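Odska puts two-armed robots on belt threading at Mudgway returns hall

8/3/25 — Clothing returns firm Odska has moved part of its garment preparation at Mudgway to two-armed robots. The task is dressing returned denim for resale: the garment is laid flat on a white table and a woven belt is fed through the waistband loops, one gripper on the strap and the other on the fabric.

Belt threading was previously done by hand at 6 benches. Staff now lay out the garment, start the cycle and check the finished piece. Of the 43 people in the hall, 8 have been retrained as cell operators. Pay grades are unchanged until November, when they are due for review. 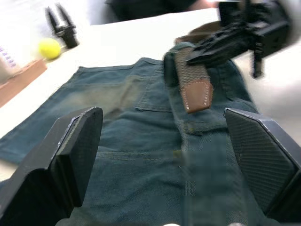 Fitriani Lubis said the new work was easier on the thumbs but harder on the attention, and that operators should be rotated off the cells more often than the current schedule allows.

Shift lead Rutilio Xolalpa said rotation is under discussion. The present limit was set by the number of trained operators, he said, and a second group starts training at the Plurkberg site next.

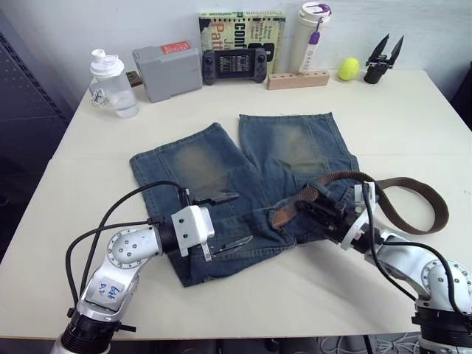 Stiff leather belts and garments with missing loops are still sent to the manual benches, as are all children's sizes. Odska has set a target of 1000 garments a week for the cells. Operators log each stopped cycle with a fault code, and the logs go to the maintenance desk at the end of the shift.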